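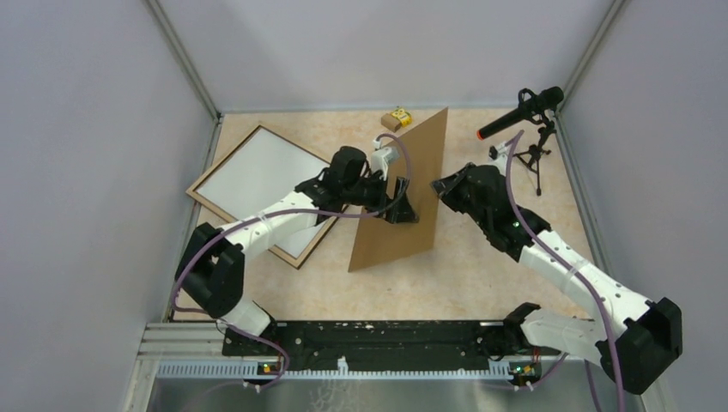 Brorex is a small lab inside the Litton School of Applied Engineering. We work on one problem, mostly: how two arms share one object. Regrasping, handing over, turning a thing that's too wide for one gripper. Flat panels are our favorite, or least favorite depends who you ask. A thin brown board held up at a slant between two grippers, one on the face and one at the edge, looks easy and is not. Push a bit hard on the face and the edge grip has to give. If it doesn't, the board bends or pops out. Same story with picture frames, box lids, trays.

What we do

Our method is called Oei. Short version: each arm gets its own policy, and a third small network watches both and predicts how much the held object is about to slip. The arms see that number and adjust. No force sensors in the wrists. Cameras and joint readings only. People told us that wouldn't be enough, and for heavy stuff they may be right, we haven't tested heavy stuff.

Training is from human demonstrations. An operator drives both arms, we record, we throw out the bad takes (there are plenty). The current panel set is 238 demonstrations after cleaning. We ran 123 test trials on it in February. Results are in the lab report, including the failures, sorted by type. Most common failure is still the second gripper arriving late. Next is bad lighting on shiny surfaces.

Bisteck

Bisteck is our task list, 10 tasks, all two-handed, all on a tabletop. Lift a board. Turn a frame over. Stand a box on its short side. We keep the table cluttered on purpose, things left at the back and off to the sides, because a clean table makes everyone's numbers look better then they should. Other labs are welcome to use the list. Tell us what breaks.

Who we are

Tavion Marchetti runs the lab and teaches the controls course. Marcus Nakamura built most of the teleoperation code and looks after the arms, so ask him before moving anything. The rest of us are grad students plus whoever is doing a senior project that term.

Joining

We take 2 undergraduates a semester. You don't need robotics experience. You do need some Python and patience for calibration, wich is a lot of the job. Send a short note through the department office, with one thing you built and what went wrong with it.

Visits by appointment. Demos depend on the arms being free.

Page updated 2020-03-08. Publications list still being moved over from the old site, sorry about the dead links.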